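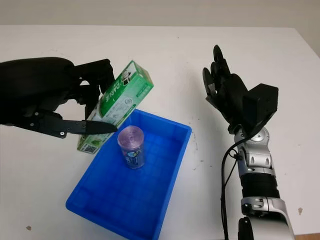
A carton over the blue tray, with a purple-lidded container inside.

The Refill Question
By Madhu Shukla
December

Vilém Oravec ran a grocery store in Welmont for most of his working life, and he has never liked the word "refill." I went to see him because Konano, the household goods company, wants people like me to stop buying things in cartons and start buying them in pouches. He poured the coffee and asked me what a pouch was made of. I had to say I didn't know.

"That's the first thing they should print on it," he said. "They print a leaf."

The Konano plan is simple enough. You buy one sturdy container, you keep it, and a pouch arrives every month to top it up. The leaflet promises less waste and lower prices. I had brought the leaflet with me, and Oravec read it with a pencil in his hand.

He stopped at the price. The starter container holds 400 grams. The pouch holds 300. "So you never fill it," he said. "You have a jar that is always a quarter empty, and you order sooner because it looks low. I sold rice for years. I know what a half-empty shelf does to people."

I said that might be an accident. He shrugged and said it might.

His bigger complaint is with the arithmetic behind the green claims. A thick container takes more material than a thin one, so it has to be used many times before it comes out ahead. How many times? The leaflet doesn't say. He wrote to the company to ask and got back a coupon for $2 off.

"I used the coupon," he added. "I'm not a fool." 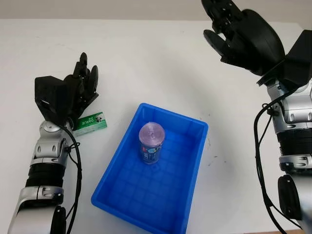 What the store tried

Oravec isn't speaking as an outsider. He put bulk bins in his own store once, after a salesman from Sutell talked him into it over lunch. Customers were supposed to bring their own jars. Some did, for a few weeks. Then they forgot the jars and took paper bags from the roll, and after that they went back to boxes.

"A box stacks. A box tells you what's in it and how long to cook it," he said. "My customers weren't lazy. They came in after work with children."

He kept a notebook through the trial, and he let me look at it. It lists 512 sales from the bins, each with a mark for a jar or a bag. The bags win on every page. I asked whether one store could prove anything, and he said no, it could only prove something about his store. He would like to see the same notebook from the people who write the leaflets.

Not everyone in town agrees with him. Kashyap, the shop two streets over, has sold loose lentils and spices for years, and on a Saturday there is a line. Oravec shops there himself. He thinks it works because the owner does the scooping and weighing, and because nobody is asked to join a plan.

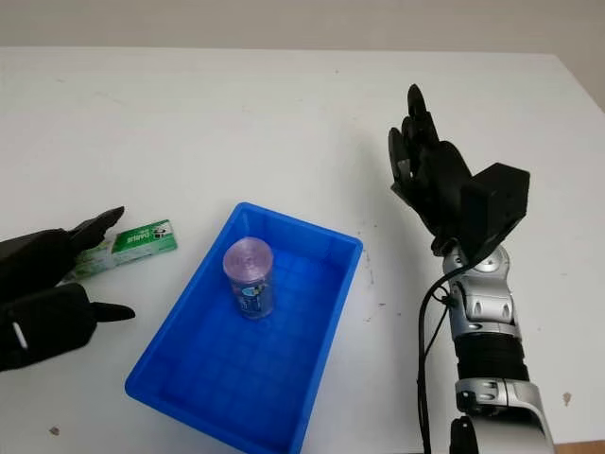 I pushed him a little on this. If loose lentils can work, surely a better pouch could too, given time and a fair price. He took longer over that than over anything else I asked.

"It could," he said. "Then let them sell me one pouch. Why do they need my card number for the next year?"

That is my own doubt as well, and I can't say the leaflet helped. It has a page on caring for your container and another on recipes. Canceling gets one line, in smaller type, and sends you to a phone number. I called it at 10 in the morning and again after lunch, and gave up both times while on hold.

Oravec still buys his oats in a carton. He flattens it, ties it up with the newspapers and puts it out for collection. Whether it gets recycled, he has his doubts about that too.

Recent items
Are paper bags any better?
Reading the small type on a unit price tag
Letters: the glass bottle deposit

Contact us | Copyright, all rights reserved | Back to top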